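**Libor Urban on crosswords, complaints and the otter business**

Libor Urban has set the Sunday crossword in Damport for long enough that people cross the street to tell him he's wrong. He says it's usually the same side of the street, near the bakery, and that he has started buying bread elsewhere.

We met at 9 in the morning because he claims to be useless after lunch. He had brought a pencil, an eraser worn down to the size of a lentil, and a folder of letters from readers. The folder is labeled "Praise." I asked to see the praise.

"It's mostly otters," he said.

The otter business goes back to last October, when he clued OTTER as "river resident." He got 50 letters. Some pointed out that there are sea otters. One pointed out that the writer was also a river resident and was not an otter. Boris Vondráček, who lives on a houseboat and has never missed a puzzle, enclosed a photograph of himself on deck.

"I like Boris," Urban said. "He's wrong every week and he signs his name."

He got into it by accident. The previous setter, Fumiko Kubo, moved to Hendavov to be near her sister and left him a shoebox of grids and a single instruction, which was never to use the word "ogee." He has used it twice. Both times she called.

I tracked Kubo down by phone and asked what she had against ogees.

"It's a word people only know from crosswords," she said. "If you put it in, you're talking to yourself. Libor likes talking to himself, he thinks it's a conversation." She still does his puzzle, in pen. She would not tell me how long it takes her, but she did say she does it standing up.

Building one takes him most of two evenings. He starts with the long answers and fills in around them until something gives, generally in the bottom right corner. "Every bad word I've ever printed is in the bottom right," he said. "By then you'd sell your mother for a vowel." When I asked for an example he said ESNE, an Anglo-Saxon laborer, and looked ashamed.

The clues come last and he enjoys those more, up to the point when he has to show them to Hiyori Kawaguchi. She edits the back pages and tests every puzzle cold, on the bus. Anything she can't finish by her stop goes back to him with a question mark. Anything she finds smug goes back with 2.

"He has a weakness for jokes that only work if you've read the same four books," Kawaguchi told me. "I've read three of them. They weren't that good." She once returned a whole puzzle with nothing on it except the word "Why" next to 14 across. He rewrote the lot. He still doesn't know which part she meant, and she says neither does she.

Is it getting harder? He thinks the readers are getting faster. Ryota Kamata, who teaches math at the high school, hands it out on Monday mornings to anyone who turns up early, and the kids have begun sending in corrections of their own. Theirs are typed and courteous and, worst of all, correct. "A fourteen-year-old told me I'd used the same clue for ERA two Sundays running," Urban said. "She'd put 'just so you know' at the end. I had to go for a walk."

He has thought about making a book of them. There are 200 he'd be willing to see in print again, or so he says, and a larger number he'd like to see in a river, with the residents. A publisher in Vastaria showed interest and then asked if he could do sudoku instead. He gave the matter some thought, he said, while hanging up.

The old grids are on a desktop computer, apart from Kubo's, which are still in the shoebox. He distrusts the computer and dusts the shoebox. When I brought up backups he told me a long story about his uncle's accordion that I don't think was an answer.

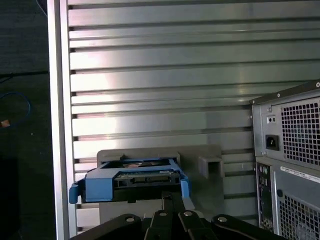
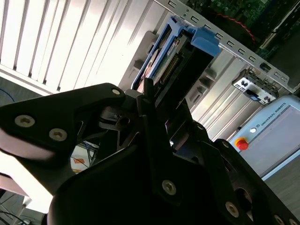
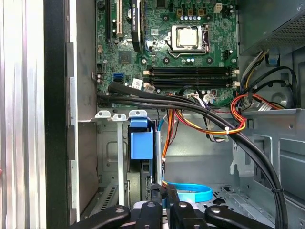 *Computer hardware; the last picture is of a motherboard.*

Before I left I asked what makes a good clue. He rubbed at something with the lentil for a while.

"You should be annoyed for a second and then annoyed at yourself," he said. "If you're still annoyed at me on Tuesday, I did it wrong. Or you're Boris."

Next Sunday's theme is bread.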